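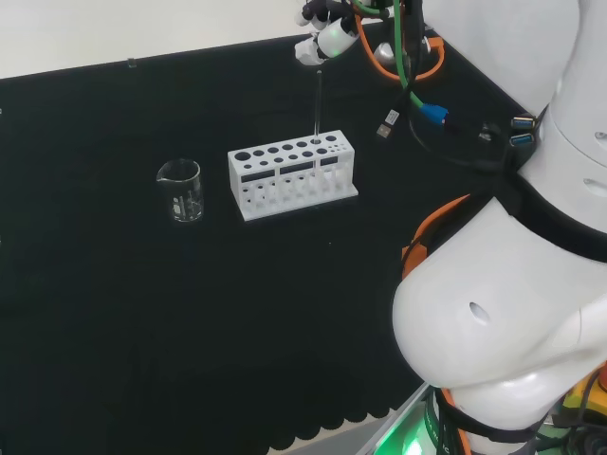 Will a robot do my dishes before I retire?

My sister asked me this over coffee and I gave her a very long answer, so now you all get it too (sorry, Zofia!). I've been reading everything I can find about household robots since February, and my feeling is we're closer than I thought in some ways and miles off in others.

The thing I keep coming back to is glass. Folding towels gets all the attention, and fair enough, I hate folding towels. But think about what your hand does when you pick a wine glass out of the rack. You barely touch it. You feel it start to slip, you squeeze a tiny bit more, and you never once think about it. Now picture a thin clear glass rod or narrow tube standing up in a test tube rack, with a white jointed robot hand coming down over it. It's see-through, which cameras hate, and it's skinny, and if the fingers come in a little off to one side they could knock the whole rack. I hold my breath just looking at it.

And that's a tidy setup! A rack, a little beaker with a spout, a plain black tabletop. My kitchen counter has mail on it, and a banana, and usually somebody's keys. I would love to see a robot hand try to find the measuring cup in there.

My friend Fouzia Tanoli works on the packing floor at Szewczyk over in Clerham, and she's a lot less starry-eyed than I am. They have 14 stations and four of them are automated, and those four do one thing each, all day, with the boxes always facing the same way. If a box comes in crooked, a person walks over and straightens it. "It's fast until it's not," she told me. She likes the machines fine, by the way, she just wouldn't let one near her good china.

So here's where I've landed for now. Heavy, boring and always the same? Yes, machines can do that today. Vacuuming? Sort of, if you pick up the socks first (which is half the job, if you ask me). Anything fragile or see-through, in a room where people live? Not yet, at least not at a price I'd pay. I told Zofia ten years for the dishes and she said she'd be happy with just the silverware.

If any of you have a gadget at home that really does save you time, tell me in the comments. I'm especially curious about window cleaners, as I have two big windows over the stairs that I've been ignoring since we moved in.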